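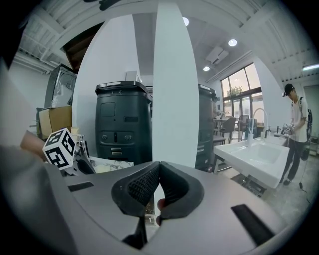 Netomstead releases open code of practice for hand-held gripper recording

6/13/22

Netomstead has published its first code of practice for people who record everyday tasks with hand-held grippers, and anyone can download it, copy it and change it to suit their own site. It's 28 pages, in plain language, and we're thrilled to finally have it out the door!

The code covers recording in lived-in places: kitchens, break rooms, shared counters, anywhere with a sink and people coming and going. Robots learning from these recordings will one day work in the same sorts of rooms, so the habits of the people holding the grippers matter a great deal.

"We kept getting the same phone calls," said Gaspard Marty, who led the drafting. "Where do I put the marker cube? What do I say to the bloke making his coffee? Every site had worked out its own answer, and some of those answers were terrific, so we asked if we could write them down."

Teams at Wernau and Montes tried out the draft in May, over 47 recording sessions, and sent back pages of comments. The section on fingers changed the most. It now asks operators to check where their own fingertips sit relative to the gripper pads before each take, and to stop the take if a hand gets between the pads while they're closing.

Other sections deal with:

Marker cubes. Keep the printed faces clean and dry. If a cube is used near a tap, wipe it down between takes and replace it once the print starts to lift.

Bystanders. Put up a notice at each entrance, tell people in person as well, and get consent before any recording with a recognisable face leaves the site. Anyone can ask for a take to be deleted within 15 days, and they don't have to say why.

Cables and floors. Walk the floor before starting. Loose leads get taped down or moved.

Breaks. Operators put the gripper down for at least 2 minutes after each block of takes. Sore wrists go in the log.

The code also comes with a one-page checklist, designed by Zanari to be printed and stuck up beside the workspace. The Montes crew have already coloured theirs in.

The code is voluntary and doesn't replace workplace safety law. Comments are very welcome, especially from smaller sites, and will go towards the second edition.

Media enquiries: Gaspard Marty, Netomstead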